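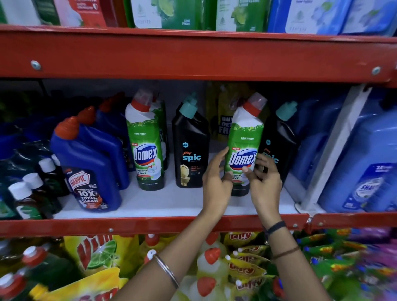 Piklow Shelf Robot: Restart Checklist After a Fault, With Comments
By the Clemandale store safety desk | June 10, 2025
12 shares | 4 comments

We wrote this after our Piklow unit kept pushing at a full shelf in the cleaning aisle when it should have stopped (fault code 1418, for those of you keeping the binder up to date). Please take your time with it, and do write in the margins!

1. Red stop button pressed, key out. DONE
Comment: The key lives on the hook by the office, please, and never in an apron pocket.

2. Bottles on the middle shelf set straight by hand, labels facing out. DONE 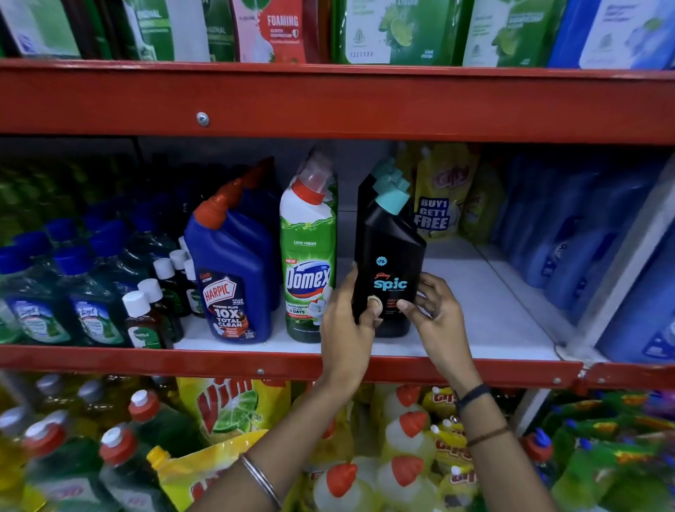
Comment: Go gently with the angled caps, and if a cap feels loose, that bottle goes to the back room and you wash your hands before anything else.

3. Shelf beams and bolts checked for movement. DONE
Comment: Same check as last September, on the Gough form.

4. Grip force log read and copied. FAILED
Comment: The limit is set at 1569 and the log shows 1795, so the unit stays locked out, however long the restocking list gets.
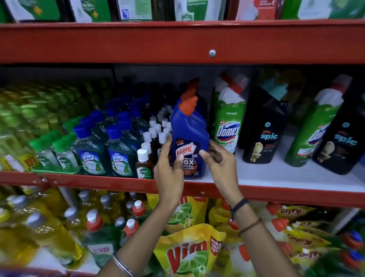
5. Floor walked and wiped, cones left out at both ends of the aisle. DONE

6. Sturnascombe called for a new grip sensor. OPEN
Comment: They'd like the log sent over first, bless them.

Sign up for our store safety newsletter. This site uses cookies. Accept | Manage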